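Rehearsing the kitchen before the robot arrives

Bostedia sells a simulated room for teams training robot arms on household jobs. Zulema Benítez, who runs the product, rents it by the month.
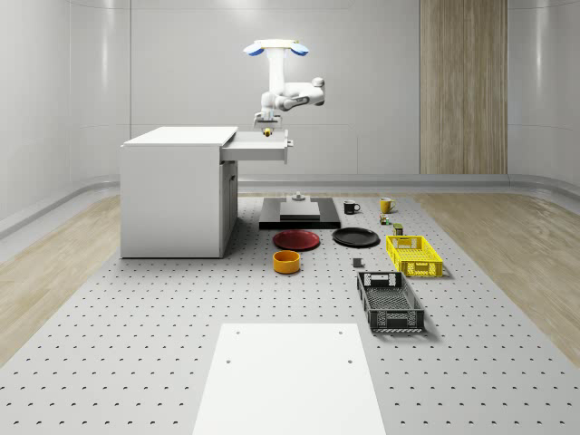
Does a buyer need a real arm? Only for final testing – everything before that runs on a workstation.

Uriel Insaurralde tried it for two weeks at Sawatzky. He liked being able to switch viewpoints and found setup quick, at roughly four hours.

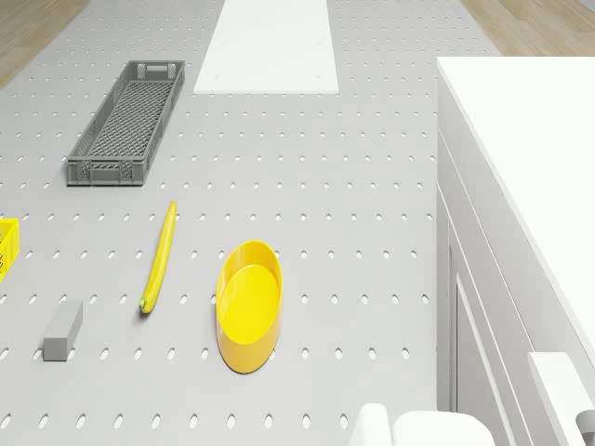

Banana, bowl and crate on the perforated work surface. Render: Bostedia

The manual is weaker. Insaurralde wrote to support nine times, mostly about drawers.
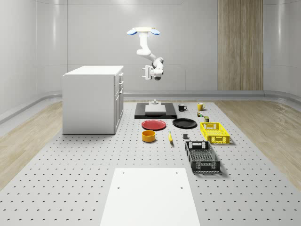 2 min read

A second room is due in November. Benítez would not give a price for it. Insaurralde has renewed for the current one and wants better drawer settings before he orders more seats.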